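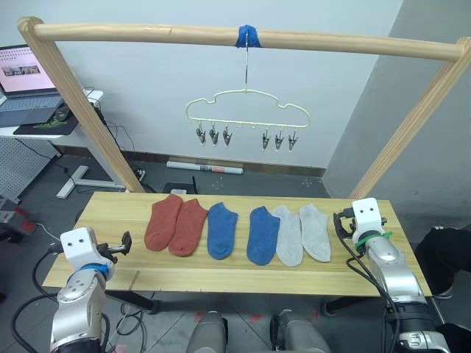 Attachment 1: drying frame with the cloud hanger and three pairs of socks, front view

Ticket 224
Product: Mollunari cloud hanger, cream, with metal clips
Opened by: Liis Kütt, Kiltstead
Handled by: Teodor Dumitrescu, Stuludach spares and repairs
Opened: May 23, 2026
Status: closed, parts sent

Problem as reported

The hanger is used for ankle socks on a wooden drying frame. There are six clips on it now, three on the left half and three on the right, and the hooks in the middle are empty. I want to be able to hang more than six socks without doubling up. I also have two complaints about the clips. They swing round when I pull a sock down, so the next one along ends up facing the wrong way, and when the hanger is carried from one room to another a clip will sometimes jump out of its loop. It has happened 4 times since December. The clips themselves still bite well and none has marked the socks.

The hanger hangs from the middle of the bar, where I put blue tape round the wood. Before the tape it used to creep along towards one post as soon as one side was heavier.

Liis Kütt

First reply

Thank you for the details. Please could you let me know:

Whether the empty loops are open or have filled up with coating. On the early Mollunari hangers the coating was put on thick and a few loops closed over.
Whether the clips are the ones that came with the hanger or were bought separately.
How far the clip wire can move from side to side in its loop.

A close view of the underside of the bar would help too.

Teodor Dumitrescu

Customer reply

The empty loops are open. I can get a pencil tip through every one of them. The coating is a bit uneven where the loops join the bar but it isn't flaking.

The clips were on the hanger when I got it from my sister, so I can't say if they are original. She also had an Uysal hanger at the time and the two sets may have got mixed up. The wires are long and thin and there is a lot of room round them in the loop. Close view attached.

Liis Kütt

Attachment 2: underside of the bar, loops and clips
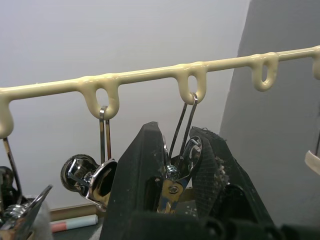 Findings

The loops are sound. The coating is thicker in places near the joins but this is only how it looks and has no effect on use. No replacement hanger needed.

The clips hang on a narrow wire bent into a long U. With a wire that thin in a loop that wide, the clip is free to turn, and it can ride up and out if the hanger is tipped. I can't tell from the attachment which maker the clips came from.

Advice given

1. Take all the clips off and check the open end of each wire. If the gap is wider than the thickness of the loop, squeeze it gently with flat pliers. Leave enough to get the clip off again.
2. Put the clips back with every wire facing the same way.
3. Hang the socks from the outside in, one on the left and then one on the right, so that the hanger stays level on its hook.
4. Carry the hanger by the hook and keep it upright.
5. Leave the tape on the bar. It does the job and there is no part we sell that does it better.

Extra clips are sold in bags of 4. One bag sent, no charge for postage. They have a slightly thicker wire and should turn less than the present ones.

Customer reply

Bag arrived. I closed up the wires on the old clips, and two of them needed a fair squeeze. The new ones are in the middle. Carried it through to the hall and back with a full load of socks and nothing came off. The old clips do still turn a little when I pull a sock down but I can live with that. Happy for you to close this.

Liis Kütt

Closing note

Closed at customer's request. Clip wire gap to be added to the help page for this hanger. T.D.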